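Hastow Softball League > Join > Umpires and Scorers
3 min read

Call for umpires and scorers, spring and summer season

The Hastow Softball League is taking applications for plate umpires, base umpires and official scorers. The season opens in March. Games are seven innings, slow pitch, played on Wednesday evenings at Huamán Park, fields 1 and 2. First pitch is at 6:15 p.m.

Positions

Plate umpire: calls balls and strikes, rules on fair and foul at the plate, manages the lineup cards, signs the final score sheet.

Base umpire: covers all three bases in the two-person system. Prior experience is useful but not required.

Scorer: keeps the paper book and enters the line score the same night. Must be able to tell a fielder's choice from a hit without help from either bench.

Requirements

Applicants must be 18 or older and available for at least 14 game nights. Umpires must pass the league rules test, which has 20 questions on the infield fly, the courtesy runner, obstruction, and bat and ball standards. A passing score is 16. One retake is allowed. Scorers do not take the test but must score one practice game, and the book is checked by Rocío Condori. 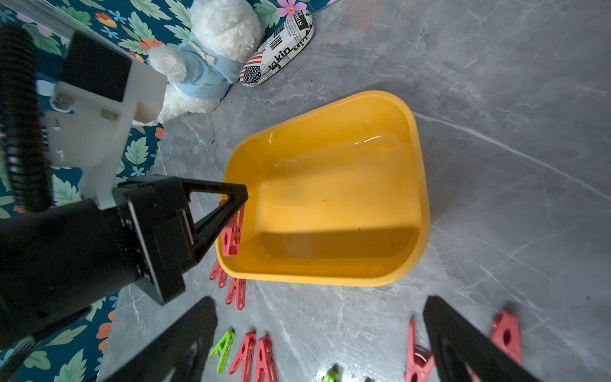
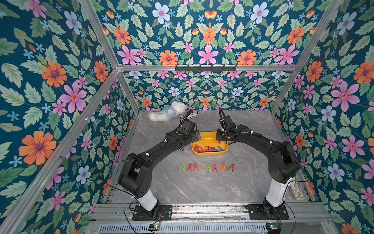
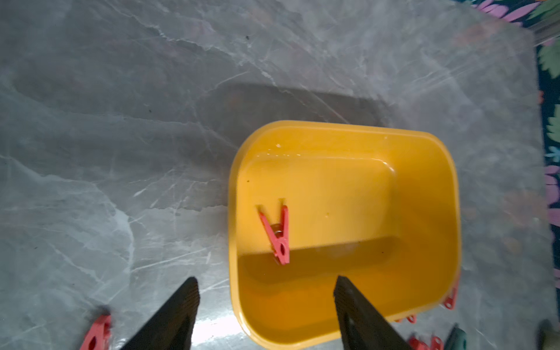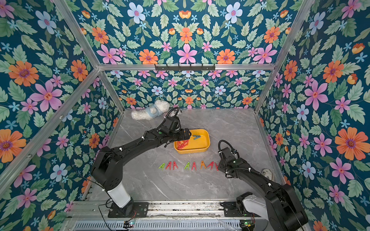 Training

New umpires attend two evening clinics led by Hagos Beyene. The first covers positioning, signals and the strike zone. The second is on the field with live pitching. Bring a mask if you own one. The league lends masks, indicators and plate brushes for the season, and these are returned after the last playoff game.

Pay

Plate umpires are paid per game, base umpires at a slightly lower rate, scorers per evening. The budget for officials this season is $3,330. Rates are set once the number of teams is final and are sent to each applicant before assignments go out. Payment is monthly by check. A game called before the end of the fourth inning is paid at half rate. If the field is closed before 4 p.m., no fee is due.

Assignments

Édgar Cabrera makes the schedule and posts it two weeks ahead. Officials may not work games involving a team on which they or a family member play. Trades between officials are fine if he has them in writing by noon on game day.

How to apply

Send your name, phone number, position wanted, dates you can't work and any past officiating to the league desk. Put "Officials" in the subject line. Applications are read as they arrive, and the test is given at the first clinic.

Contact: Édgar Cabrera, officials desk, Huamán Park field office | © Hastow Softball League | Back to top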